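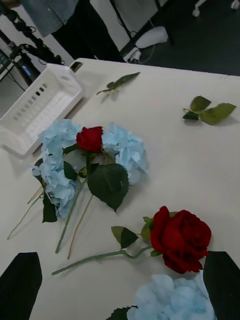 Roses and pale blue hydrangeas on the white table, with a few leaves still to find a home.

Thérèse Wong is talking before I've got my coat off. "Do you know how long a silk hydrangea lasts if you keep it out of the sun? I've got one from 1978 and it's still going!" It was her mother's, it lives on the landing, and she promises to show me before I leave.

Thérèse makes artificial flower arrangements from a converted dairy in Grustthorpe, a few miles up the road from Falton, and I'd been wanting to get inside the place for ages. It's wonderful. Shelves up to the beams, drawers labelled by colour, and 3000 stems in stock at the last count (she does one every August, with the radio on).

Her great love at the moment is red with pale blue. "People think it'll look like a flag," she says, laughing. "But put a tight little rosebud in among washed-out blue hydrangea and it glows. I don't want the blue to be pretty on its own. I want it to make you look at the red."

She likes a bud and a full bloom in the same piece, too. "A real bunch is never all at the same stage, is it? If every rose is wide open, your eye knows straight away."

And then there are the leaves, which she could talk about all day. She keeps every one that comes loose and often adds them last. "I look for the veins and a good jagged edge. A cheap leaf spoils an expensive flower, but a good leaf will rescue a cheap one."

Stems stay long until the very end. She learnt that on a three-week course in Nagano, where she cut a whole bundle too short on her first morning. "My teacher just handed me a smaller vase!"

Her biggest job so far was for the Stoltora, the old hotel on the front at Falton: 60 table pieces and a garland for the staircase that swallowed 400 stems by itself. She'd do it again tomorrow, she says, though she'd ask for a longer ladder.

We did get to the landing in the end. The 1978 hydrangea has faded to the colour of weak tea, and I'd have taken it home in a heartbeat.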